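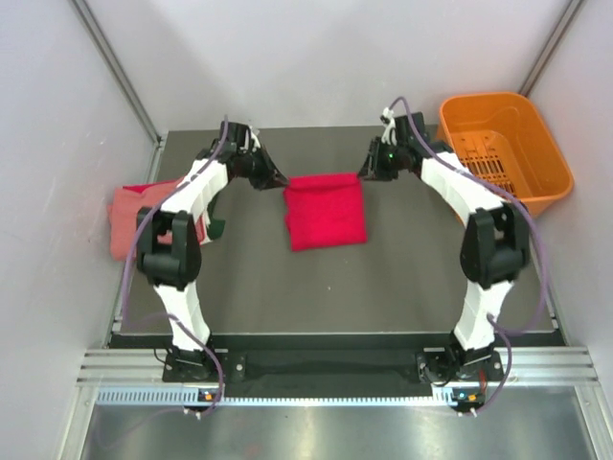 그리퍼를 바꾸고 나서 제일 먼저 달라진 건 제 잔소리였어요. 예전에는 팔이 천을 집을 때마다 옆에서 "아니 거기 말고, 좀 더 눌러, 아 놓쳤잖아" 하고 혼자 중얼거렸거든요. 요즘은 커피를 마시면서 봅니다. 물론 아직 완벽하진 않고, 커피를 내려놓고 뛰어가는 일도 꽤 있어요. 그래도 그 차이가 꽤 커서 후기를 남겨 봅니다.

제품은 Nutalus의 두 손가락 평행 그리퍼, 두 개 한 세트입니다. 비교 대상은 그전까지 쓰던 Henthorpe 그리퍼이고, 컨트롤러는 Afolabi 걸 그대로 두고 손만 갈았어요. 팔이랑 컨트롤러까지 한꺼번에 바꾸면 뭐가 좋아진 건지 알 수가 없잖아요. 제 돈 주고 산 거고, 협찬 같은 건 없습니다(들어오면 받을 의향은 있어요!).

저희 작업은 천 개기예요. 양팔로 천을 펼치고, 모서리를 맞추고, 네모나게 접어서 가운데에 내려놓는 것까지요. 작업대는 회색 평판이고 삼면이 흰 벽으로 막혀 있어요. 팔 두 대는 앞쪽 알루미늄 프로파일 레일 양 끝에 하나씩 고정돼 있고, 오른쪽 안쪽 구석에는 주황색 플라스틱 바구니를 둡니다. 빨간 천을 제일 자주 씁니다. 회색 바닥 위에서 색이 확 튀니까 카메라가 윤곽을 잘 잡고, 저도 멀리서 보기 편해요. 연어색 비슷한 분홍 천이랑 짙은 녹색 천도 돌려 가며 쓰는데, 녹색은 조명이 어두우면 바로 티가 납니다.

설치부터 얘기할게요. Nutalus는 상자를 열면 그리퍼 본체 두 개, 케이블, 어댑터 플레이트, 나사 봉투가 나와요. 종이 설명서는 한 장짜리고 그림이 너무 작습니다. 저는 휴대폰으로 찍어서 확대해서 봤어요. 조립은 어렵지 않았어요. 기존 그리퍼를 떼고, 플레이트를 대고, 나사를 조이고, 위쪽에 케이블을 꽂으면 끝입니다. 왼쪽은 금방 했는데 오른쪽은 플레이트를 뒤집어 끼우는 바람에 다시 풀었어요. 앞뒤 표시 좀 크게 해 주면 안 되나요, 정말.

케이블은 보라색입니다. 처음엔 색이 왜 이래 싶었는데 쓰다 보니 마음에 들어요. 흰색이랑 검은색뿐인 팔 위에서 선이 어디로 지나가는지 한눈에 보여서, 꼬이거나 당겨지는 걸 바로 알아챌 수 있거든요. 저는 그리퍼에서 팔꿈치 바깥쪽으로 돌려서 베이스를 지나 앞쪽 흰 커넥터까지 내렸어요. 팔꿈치 쪽은 여유를 넉넉히 주세요. 처음에 보기 좋게 하겠다고 바짝 묶었다가, 팔이 안쪽으로 깊이 굽을 때 커넥터가 팽팽해져서 식겁했습니다. 대신 여유를 주면 왼쪽 선이 옆으로 불룩하게 나와요. 그건 그냥 참고 삽니다.

본론인 집는 느낌. Henthorpe는 손가락이 두툼하고 끝이 둥글어서 상자나 병 같은 걸 집을 때는 참 믿음직했어요. 그런데 얇은 천 앞에서는 영 힘을 못 씁니다. 바닥에 납작하게 붙은 천을 집으려면 끝이 천 아래로 파고들거나 살짝 주름을 만들어서 물어야 하는데, 둥근 끝은 자꾸 위에서 미끄러져요. 그래서 꾹 누르게 되고, 누르면 팔 쪽에서 과부하로 멈추고, 저는 또 중얼거리고요.

Nutalus는 손가락이 각져 있어서 끝으로 주름을 잡기가 훨씬 수월해요. 같은 천을 같은 자리에 놓고 한 겹 집기를 26번씩 시켜 봤는데, Henthorpe는 절반 조금 못 되게 성공했고 Nutalus는 3번 빼고 다 집었습니다. 실험이라고 하기엔 민망한 수준이에요. 월요일 오후에 혼자 앉아서 종이에 바를 정 자 그어 가며 한 거니까요. 그래도 이 정도 차이면 제 눈에는 충분했습니다.

실패한 경우는 전부 두 겹을 한꺼번에 문 거였어요. 접은 천의 모서리를 다시 집을 때 특히 그래요. 위 한 겹만 들어야 하는데 아래까지 딸려 올라오면 접어 둔 모양이 통째로 무너집니다. 접근 각도를 조금 눕히고 닫는 속도를 낮추니까 많이 줄었는데, 두께가 다른 천으로 바꾸면 또 다시 맞춰야 해요. 이건 그리퍼 탓만 하기는 좀 그렇죠.

양손 작업에서는 크기가 은근히 중요하더라고요. 천을 접다 보면 두 손이 가운데에서 거의 맞닿을 만큼 가까워지는 순간이 있는데, Henthorpe는 몸통이 넓어서 그 구간에서 늘 간격을 벌려 놔야 했어요. Nutalus는 폭이 좁아서 훨씬 바짝 붙일 수 있습니다. 덕분에 작은 천도 접을 수 있게 됐고, 경로를 짤 때 한쪽 팔을 빙 돌려서 피하게 하던 부분도 싹 지웠어요. 속이 다 시원했습니다!

표시등 얘기도 해야겠네요. 그리퍼에 작은 초록색 불이 있어요. 연결이 정상이면 켜지는데, 문제는 각도예요. 팔이 어느 쪽으로 돌아가 있느냐에 따라 보였다 안 보였다 해서, 왼쪽은 괜찮은데도 괜히 고개를 빼고 확인하게 됩니다. 양면에 하나씩 달아 줬으면 좋겠어요.

Afolabi 컨트롤러와의 궁합은 무난합니다. 드라이버 설치하고 주소만 좌우 다르게 잡아 주면 바로 인식돼요. 다만 출고 상태에서는 두 개가 같은 주소로 나와서 둘 다 꽂으면 서로 싸웁니다. 하나만 꽂고 주소를 바꾼 다음에 나머지를 꽂으세요. 설명서에는 맨 뒷면에 한 줄 적혀 있어요. 저는 그 줄을 저녁을 거르고 나서야 찾았습니다. 응답 속도는 체감상 Henthorpe보다 빠릿한데, 힘 제어 단계가 5단계뿐이라 좀 아쉬워요. 1단계는 천이 흘러내리고 2단계는 딱 좋고, 그 사이가 하나만 더 있었으면 싶은 얇은 원단이 가끔 있거든요.

내구성은 아직 장담 못 하겠어요. 지금까지 개폐 횟수가 1000회를 넘겼는데 유격은 못 느꼈고, 손가락 끝에 보풀이 끼는 게 제일 큰 일입니다. 칫솔로 쓱쓱 털면 돼요. 미끄럼 방지용으로 Lillolex 실리콘 패드도 따로 사서 붙여 봤는데, 잡는 힘은 확실히 세지지만 놓을 때 천이 달라붙어요. 내려놓은 천이 손을 따라 슥 끌려오면 예쁘게 접은 게 다 헛수고라, 저는 다시 떼어 냈습니다. 단단한 물건 위주로 쓰시는 분이라면 붙일 만할 것 같아요.

가격은 Henthorpe보다 확실히 비쌉니다. 두 개 세트로 사야 조금 덜 억울한 정도예요. 상자, 병, 블록만 옮기실 거면 굳이 바꾸실 필요 없어 보이고요, 저도 그런 작업이 들어오면 Henthorpe를 도로 달 생각이라 안 팔고 서랍에 넣어 뒀습니다. 천이나 비닐처럼 얇고 흐물흐물한 걸 양손으로 다루신다면 한번 고려해 보세요.

별점은 다섯 개 중에 네 개. 하나는 플레이트 표시랑 주소 문제 때문에 뺐어요. 다음엔 수건처럼 두꺼운 걸로 해 볼 건데, 힘 단계를 몇으로 두는 게 좋은지 먼저 써 보신 분 계시면 댓글 좀 부탁드려요.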